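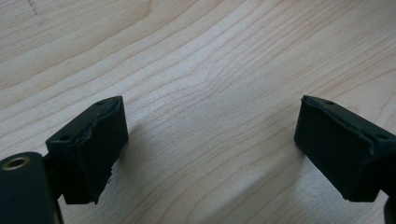 Stories > Short fiction > The Table

Reading time: 6 minutes

Kevin Kavanagh had bought the table from a man who said it was maple, and his brother had said on the phone that a man selling a table would say it was anything.

"Did he say solid maple or did he just say maple?" Eoin had asked.

"He said maple."

"Well, there you go."

So Kevin spent the evening before the family dinner with his cheek an inch from the wood, trying to see what he had paid for. He had no idea what he was looking for. He knew a little about insurance and a fair amount about furnaces. What he knew about tables was that you put your plate on them.

The man's name was Barnabás Kelemen, and he sold out of a storage unit on the Orkham road. He wore a clean apron, which Kevin had found suspicious at the time. He had said the table came from the dining room of the old Ní Bhriain house, that a judge had eaten breakfast at it for 19 years, and that he would have to ask 1,000 for it. Kevin noticed that he never said he wanted 1,000. He would have to ask it, like it was out of his hands.

"A judge," Eoin said when he came in the next day. He put his coat over a chair and stood there with his arms folded. "Which judge?"

"I didn't ask which judge."

"A judge of what? Pies?"

Eoin was two years older and had once been sold a boat. He hadn't trusted anybody since. He walked along one side of the table and back along the other, and then he rapped it with his knuckles and listened, the way you would with a melon.

"What does that tell you?" Kevin said.

"It tells me you got taken."

"You got that from one knock?"

"I could do it again if you want."

So-yul Ban arrived with a covered dish and her reading glasses on her head. She had married into the family by way of a cousin and stayed in it after the cousin left, and she was the only one of them who had ever worked with wood – 14 months in the finishing room at Dovow, before it closed. Eoin told her about the judge. She put the dish on the counter and did not laugh.

"So is it maple?" Kevin said.

"It could be."

"That's what I paid for? Could be?"

"It's what most people pay for," she said, and pulled her glasses down.

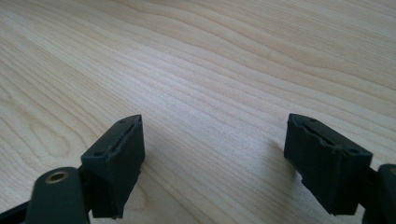

A judge, Kevin thought, would have left something behind. Nineteen years of breakfasts ought to show. There should be a coffee ring, or a dent where he had put down his cup after reading bad news. So-yul bent over the bare top and followed the grain with one finger, up through the long straight streaks and over to the left, where the lines curled and bunched together, and she kept going back to that part. It was a pale, blond sort of wood with a whitish shine along the middle, and Kevin could not find the judge anywhere in it.

"It's pretty," she said. "I'll say that."

"Pretty," said Eoin. "He could have had pretty for sixty bucks at Porkex."

"Is it veneer?" Kevin asked her.

"Would you like it less?"

He thought that was an unfair question and went to check on the chicken.

Fiachra Ó Súilleabháin came last, as he always did, and brought wine that somebody else had given him. He was past eighty. He had delivered the mail on the Orkham road for most of his life, and he listened to the whole business of Kelemen and the apron and the Ní Bhriain house while he worked his scarf off.

"There was never any judge in that house," he said.

Eoin slapped the back of a chair. "Thank you."

"There was a dentist."

"Did he have a table?" Kevin said.

"I brought his mail to the door. I never got as far as the table."

"So it could have been his."

"It could have been the Pope's," Eoin said.

Kevin set out the plates. He had meant to use the cloth, the good one, and had even ironed it, but now he left it folded on the counter. Let them look at the thing. Fiachra lowered himself into the chair at the end and put both hands flat on the wood.

"Doesn't wobble," he said.

"Give it time," said Eoin, but he had sat down too, and he was already looking around for something to put under his glass.

Contact | Copyright the author, all rights reserved | Back to top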